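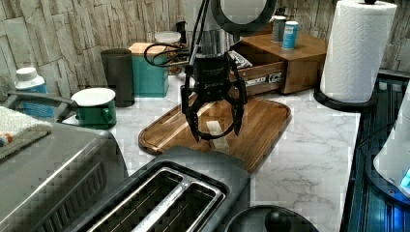 Light reading: notes from the bench

June 24, 2025

Hello again from the optics corridor, where the blinds stay down all summer and we all come out at lunchtime squinting like moles. I promised last time that I'd write something about our move to Raman spectroscopy for the tissue work, and several of you have been nudging me about it in the tea room, so I've finally sat down to do it.

For those on the list who don't spend their days with lasers: you shine light of one colour at a sample, and nearly all of it bounces back the same colour. A tiny fraction comes back slightly shifted, and the size of the shift depends on which chemical bonds it met on the way. Fat gives you one pattern, protein another, the mineral in bone a lovely sharp spike that even I can spot before my first coffee. No dyes, no stains, nothing added to the sample. The snag is how faint it all is (think of listening for a whisper at a football match), and tissue has a habit of glowing in its own right, which can drown the whisper completely.

We've been at this since the winter with the Dornwood probe, a thin fibre bundle that was built for looking at the lining of the gut but is perfectly happy pointed at a slice of pork from the butcher's. Pork has been our best friend this year. It's cheap, it's easy to get hold of, and the layers of skin, fat and muscle are clear enough that if the probe says "fat" over a bit of muscle you know straight away that you've got a problem. I've stopped eating crackling, though I gather the rest of the office hasn't.

What went wrong, and there was plenty

The first set of spectra looked marvellous. I was ready to order cake. Then I turned the overhead lights off and half of my peaks went with them! Strip lights have sharp lines of their own, and a couple of them land in a very unhelpful spot. I'd read this in every textbook going and still managed to walk straight into it. We now work under a black cloth, with a little red torch for finding the pipettes, and the dark spectrum gets taken first thing and again after lunch.

Then there was the fibre. Glass has a Raman signal as well, so the light picks up a broad hump on its way down to the sample before it has done anything useful. The Dornwood has filters at the tip that deal with most of it, but not if you bend the cable tightly round the leg of the bench, as I did for the best part of a fortnight. Moving the spectrometer one shelf up sorted it. I won't say how long it took me to think of that.

Focus was the third headache. With the probe held by hand, the distance to the surface wandered all over the place and the signal went up and down with it. Propping it in a clamp was better, and a small plastic spacer pushed over the end was better still. The spacer keeps the tip 4 mm off the surface and it cost us next to nothing, which pleased me more than it should have.

The numbers so far

We now have 3954 spectra in the shared folder, all from animal tissue and all taken with the 785 nm laser. I threw out the ones from before the black cloth, with some sorrow. Each spectrum takes seven seconds, which sounds quick until you imagine somebody in theatre holding a probe still for that long while everyone else waits. We'd like to get it down to one. A brighter laser would be the easy answer, but there are firm limits on how much power you can put on living tissue, and quite right too.

The sorting is done with a fairly plain bit of statistics. I did try something grander, and it was wonderful on the samples it had already seen and hopeless on a new joint of meat from a different shop, so back in its box it went. The plain version tells fat from muscle very reliably. Tendon and skin it still muddles, which makes sense if you remember that both are largely collagen. I'd be more worried if it found them easy.

On the background glow, we've been using the Virág correction, where you fit a smooth curve under the peaks and take it away, over and over, until it settles. It works nicely on muscle. On liver it makes a dreadful mess, with dips below zero that can't be real. Liver glows so strongly that I suspect we need a longer wavelength for it, and the detector for that is a good deal dearer than the one we've got. If anyone on this list has one gathering dust, please do get in touch, I will bring biscuits.

Kit news

The Kastton spectrometer came back from its service with a new shutter and a wavelength scale that had moved by a hair. It's only a small shift, but please run the paracetamol check before you use it and write the answer in the logbook. Paracetamol tablets live in the second drawer, in the pot marked for calibration. They aren't for headaches, and the pot does seem to get emptier after group meetings.

Cletum has been updated too. The new version saves the dark spectrum alongside the data by default (hooray), but it has also changed the file names, so older scripts will fall over. I've put a fixed copy of mine in the shared folder and you're welcome to it, warts and all.

What's next

We have space for roughly 35 people at the open session in September, where I'll be talking through the probe work and you can have a go on the pork yourselves. Gloves and goggles provided. There's a sign-up sheet on the door of the laser lab, and if you can't get to it just reply to this and I'll pop your name down.

In the meantime I'm starting on the liver problem again. I've also got a stack of chicken cartilage in the freezer, bottom shelf, blue lid. Please don't move it.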